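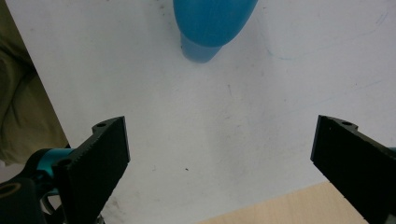 May

By Uldis Sepp

I have been trying to get down to one bottle of dish soap for most of my adult life, and this spring I finally decided to get serious about it. My kitchen in Gusmont has a sink the width of a cereal box and a windowsill that collects things. On the Tuesday I started, I pulled every squeeze bottle, spray bottle and refill pouch out from under that sink and lined them up on the floor (big mistake, I have a dog). Then I gave myself a clear white surface to work on and a rule that only one item could stand there at a time. Blue things went first, the glossy turquoise kind that fades to a paler, see-through blue at the base, and I was surprised by how fond I was of them. Put anything that color on plain white and it looks like it belongs in a shop window. Under my sink it had looked like clutter.

The total was 146. That's every container of liquid or goo in the house, counting the bathroom, the laundry shelf and the mystery crate I carried over from my old apartment in Tredatville and never opened. I counted twice and then called my sister, who laughed for a long time and asked me how many were shampoo. Forty! I have very little hair.

So I made piles. The first was for anything I had used in the past month, and it was embarrassingly small, eight bottles in all. The second was for things with an inch left in them, and I combined what matched and rinsed out the rest for recycling. Please don't go pouring different cleaners together to save space, by the way – same product into same product, or leave it alone. The third pile was the stuff I'd bought because I liked the shape of the bottle, and I'm sorry to say it was the big one.

I do think shape matters, though. A good squeeze bottle is a lovely thing to pick up. I like a rounded top half that fills your palm and a narrower bottom, even if that makes it a bit wobbly on the edge of a tub. My favorite is a Netanum lotion bottle I've been refilling for years, and the label wore off so long ago that guests always think it's hand soap. They find out.

Clear or cloudy plastic wins every time for me now. You can see how much is left, so you don't come home with a spare you didn't need, and half of my trouble was spares. I had bought the same Leclerc glass cleaner over and over, every one of them solid white and every one nearly full.

By suppertime 119 bottles had left the house or were sitting by the back door waiting to. A few unopened ones went to my neighbor, who has three kids and goes through bubble bath like water. The ones I kept fit in a single plastic bin, and I can pull it out with one hand while the other holds a dirty pan – a thrill I recommend to anybody.

The windowsill is still a work in progress. I left one blue bottle up there by the faucet, mostly for the color when the morning sun comes through, and there's already a second one next to it.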